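Washing soft toys and other small fluffy things

My children are grown now, but the toys stay in the house, and every winter I give them a wash.
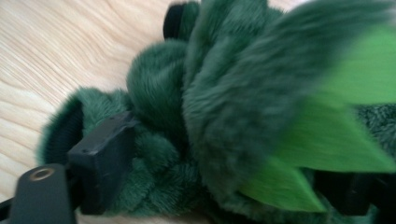
First read the label, if it still exists. When there is no label I test a hidden place with a damp white cloth. If colour comes on the cloth, I wash that toy alone and only in cold water.

Toys with a battery or a music box inside do not go in the machine. For these I use a little baby shampoo in a bowl, I beat it until there is foam, and I take only the foam on a soft brush. Then wipe with a clean cloth and leave it near an open window.

All others go in a pillowcase closed with a knot - a zip can scratch the eyes. Gentle programme, 24 degrees if your machine permits it, otherwise cold. Spin very slowly. Repair open seams before the wash, not after, or you will find the filling in the filter. I did this once in July and my neighbour Annick Roussel had to help me empty the pump.

For drying, roll the toy in a towel and press with your hands. Do not twist. Thick ones can need up to 53 hours, so turn them in the morning and in the evening.

When the fur is dry but looks flat, brush it against the direction with an old toothbrush. A pet brush is also good for long fur, but for short fur it is too strong.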